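Feste Handseife "Gurkolholm" von Ahmadpour, nach einem langen Gebrauch beurteilt

Seit ich in Deutschland wohne, habe ich fast immer flüssige Seife gekauft, weil sie in jedem Büro und in jeder Küche steht. Zu Hause bei meinen Eltern gab es nur das Stück. Im November habe ich dann im Laden von Omham die Gurkolholm gesehen und wollte wissen, ob ich mich an die alte Gewohnheit wieder gewöhnen kann. Ich habe zwei Stücke gekauft, eines für das Bad und eines für das Waschbecken in unserem Gruppenraum.
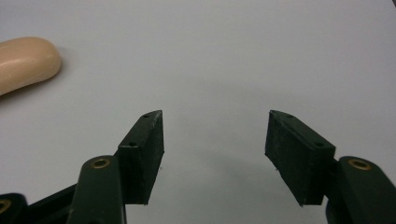
Längliche Form mit runden Enden, die Farbe geht ins Pfirsichfarbene.

Ein Stück wiegt laut Packung 89 Gramm. Auf meiner Küchenwaage war es etwas weniger, aber diese Waage ist nicht sehr genau und ich möchte dem Hersteller nichts vorwerfen. Die Form gefällt mir gut. Sie hat keine Kanten, und auch eine kleinere Hand kann sie drehen, ohne dass sie gleich ins Becken fällt. Nur mit sehr nassen Händen wird sie schwierig, dann rutscht sie wie jede andere.

Der Schaum ist fein und nicht besonders viel. Wer aus einem Spender viel Schaum gewohnt ist, wird am Anfang zweimal über die Hände gehen. Nach Gartenarbeit habe ich sie auch zweimal gebraucht, nach dem Kochen hat einmal gereicht. Zwiebelgeruch geht weg, Knoblauch leider nur zum Teil.

Der Duft ist schwach, ein wenig wie Mandel. Mein Kollege Liam Haslam, der Parfüm schlecht verträgt, hat sie ohne Problem benutzt. Er fand sie sogar langweilig, was ich bei einer Seife für ein Lob halte. Meine Haut wurde im Winter trotzdem trocken, also brauche ich weiter eine Creme. Hier macht die Gurkolholm keinen großen Unterschied zu meiner alten Flüssigseife.
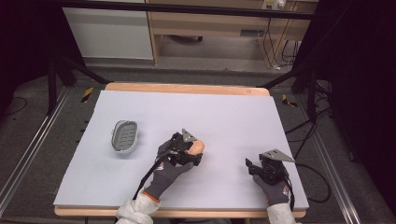

Hiredside e. V. · Gruppe Haushalt und Alltag

Wichtiger als die Seife selbst ist vielleicht der Platz, wo sie liegt. In einer geschlossenen Schale steht das Wasser, und nach wenigen Tagen ist die Unterseite weich wie Butter. Das ist mir im Bad passiert, und ich habe sicher ein Viertel vom Stück so verloren. Ein Körbchen mit Schlitzen im Boden ist viel besser. Man soll nur etwas darunter stellen, sonst tropft es auf das Holz und man bekommt Flecken, die schwer wieder weggehen. Die Schale kann man bei 60 Grad in der Spülmaschine waschen, wenn das Material es erlaubt.

Im Bad, mit zwei Personen im Haushalt, hat das Stück ungefähr 38 Tage gehalten. Im Gruppenraum ist es noch nicht zu Ende, dort wird aber auch weniger gewaschen.

Was mich stört: Die Packung ist aus dünnem Karton, aber innen ist noch eine Folie, und sie lässt sich schlecht öffnen. Außerdem bricht der letzte Rest früh in kleine Teile. Ich drücke diese Teile nass an das neue Stück, das klappt meistens über Nacht.

Gut: angenehme Form, schwacher Duft, hält lange bei trockener Lagerung.
Weniger gut: Folie in der Packung, wenig Schaum bei grobem Schmutz, der Rest zerbricht.

Ich gebe vier von fünf Punkten und habe für das Bad schon wieder dieselbe gekauft. Für die Werkstatt würde ich eine gröbere Seife nehmen.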